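Stop Sealing Your Table Like It's a Boat

My brother-in-law refinished his kitchen table in March and it now looks like a bowling lane. He put on so many coats of polyurethane that you can see the ceiling light in it. He is happy with it. I think he made a mistake, and it's the same mistake most people make with furniture they plan to use every day.

A thick plastic finish is sold as protection, and for a while it does protect. Then someone drags a pot across it, or a chair gets stacked on top during a move, and you have a white scratch. You can't fix one scratch in a film finish very well. You can sand the whole top and start over, or you can live with it. Most people live with it until they're sick of it, and then the table goes to the curb.

I grew up eating at a table my mother oiled twice a year. She used a rag and a can of whatever the hardware store had. It took her 15 minutes. That table had water rings, a burn from an iron, and a row of dents from my sister's fork, and every one of them got softer and darker over the years until they looked like part of the wood. It is in my sister's house now and her kids do homework on it.

The case against oil is that it's work. Parvaneh Ghaffari, who sold me my current table, told me flat out that half her customers don't want to hear the word "maintenance." She offers both finishes and the plastic one outsells the oil every year. I understand that. People are tired when they get home. But we wipe the counters and vacuum the rug without calling it a burden, and a table needs far less than either of those.

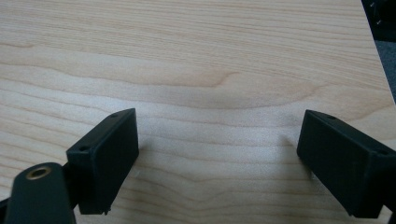

Pale wood with the grain running mostly sideways.

The other complaint I hear is about light-colored wood. People worry that oil will turn it yellow. Some oils will, and linseed is the worst for it. There are others that stay close to clear, and you can test one on the underside before you commit. Oil-based polyurethane goes amber too, as anyone with an old gym floor can tell you, so it makes no sense to pick it for that reason.

I'll grant a few exceptions. A bar top in a restaurant should have a hard finish. So should a bathroom vanity. If you rent out a house, do whatever keeps you from getting phone calls.

For a family table, though, I'd take the can and the rag. Wipe it on, wait, wipe off the extra, and hang the rag outside spread flat so it can't heat up and catch fire. Keep people off the table overnight. When a ring shows up, sand that spot lightly and oil it again. My own table has had three rings so far, and I've only bothered with one of them.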